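Split shipments and the receiving screen – how do you all handle it?

packslip_jo
We moved our purchasing over to Koleo in January and I'm still fighting with partial receipts. I ordered 300 cartons from Frimpong, 80 showed up, and when I received them the system closed the whole line. Now PO 662 says complete and the vendor wants to know where to bill the rest. Am I missing a checkbox somewhere?

dockdoor2
You have to change the line status before you save the receipt. It defaults to Closed if you type over the quantity. Drove me nuts for weeks.

brulturow_fan
I'd skip all that and cut a second PO for the balance. Clean paper trail, no guessing.

dockdoor2
Please don't do that! Then your on-order totals are wrong and the buyer reorders stuff that's already on a truck. We had 2 POs for the same goods once and paid for both.

brulturow_fan
Well, we've done it that way at the Prernstead warehouse forever and never paid twice – you just put the old number in the comments. Works fine if people read them.

packslip_jo
People do not read them here, lol. I tried the status thing on a test order and the balance stayed open, so thank you dockdoor2. 662 is still stuck though. 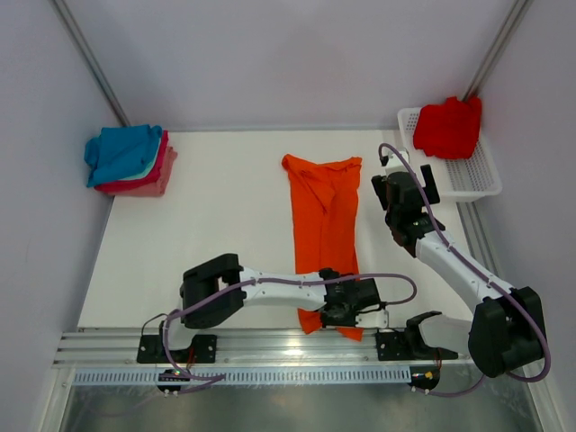
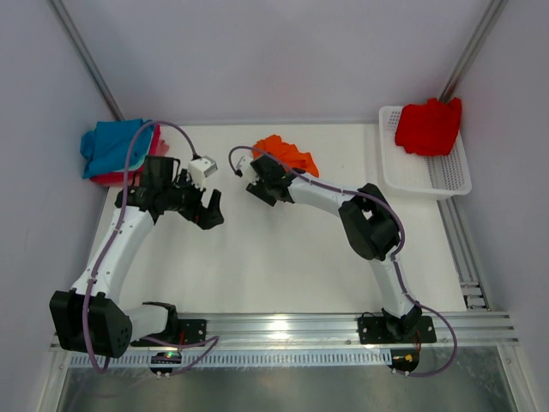
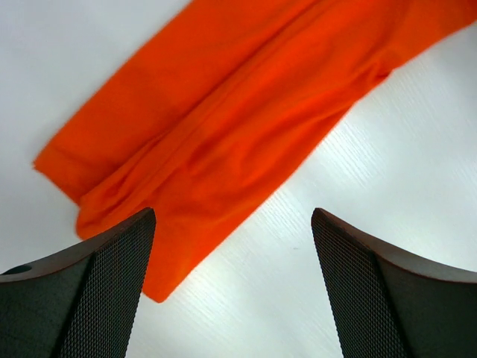
Anyway, is there any way to reopen a line that's already closed, or do I have to reverse the receipt and start over?

dockdoor2
Reverse it, if the invoice hasn't been matched yet. If it has, call accounting first.

Comments (3)

tallysheet: Same problem with our Frimpong orders, glad I found this.

mezz_level: I'm with brulturow_fan, second PO every time.

packslip_jo: Reversed it this morning and received the 80 again – line is open now.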